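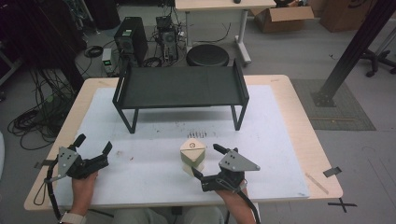

# Cindard Tabletop Set: Blocks and Rack

## Overview

The Cindard Tabletop Set is a collection of short recordings of small objects being handled on a flat white board. It is maintained by the Arnton workroom and distributed to partner groups for the study of everyday placing, turning and stacking. This card covers the block and rack portion of the set. Cloth items and kitchen containers are documented in separate cards.

The portion holds 2,372 recordings. Of these, 2,000 are assigned to the main part and 335 to the review part. The remaining recordings are held back by the workroom and are not included in the download.

## Objects

**Block.** A small beige wooden block in the shape of a cube, with a small round emblem printed on one face. Blocks are taken from a common supply and are not individually numbered. Slight differences in color between blocks are expected and are not recorded in the notes.

**Rack.** A low black metal rack with a flat top panel, four thin legs and short side rails that turn up at each end. The rack may be used as a raised surface, as an obstacle, or left standing behind the work area. Its role is given in the `rack_use` field.

**Board.** A large white board laid over a light wooden table and held with black tape. The board carries scuffs, specks and some faint dark marks from earlier work. These have been left as they are. Users who need a clean background should apply their own correction and state this when reporting results.

## Activities

Each recording contains one activity, drawn from the following list:

- `turn`: the block is turned so that a different face is uppermost
- `shift`: the block is moved from one part of the board to another
- `raise`: the block is placed on the top panel of the rack
- `lower`: the block is taken from the rack and set on the board
- `pass`: the block is moved from one hand's side to the other

The starting position of the block is chosen by the person at the table. A block may start flat or tipped on an edge. Starting position was not recorded before July — the `start_pose` field is blank for those entries.

## Files

Each recording is stored in its own folder with a video file, a plain text note and a table of time marks. Folder names give the activity and a serial number. Time marks are in seconds from the beginning of the video.

Notes were written by the person at the table and checked by Rowena Pangilinan. Spelling has been corrected. Wording has otherwise been kept, and the same object may therefore be called a "cube," a "block" or a "piece."

## Known Issues

- In 10 recordings the activity label was changed after review. The original label is kept in `label_old`.
- The printed emblem is not a reliable guide to which face is the top.
- Surroundings beyond the table were not standardized. Furniture and equipment on the floor may differ between recordings.

## Use and Contact

The set may be used for research and teaching. Redistribution requires written permission from Arnton. Questions about the objects or the notes should be sent to Panagiotis Grgić at the workroom desk. Requests received after noon on Friday are handled the following week.

Related items

Cindard Tabletop Set: Cloth Items
Cindard Tabletop Set: Kitchen Containers
Demino Shelf Notes
Vasiliauskas Sorting Trays: Data Card
Arnton Workroom Labeling Guide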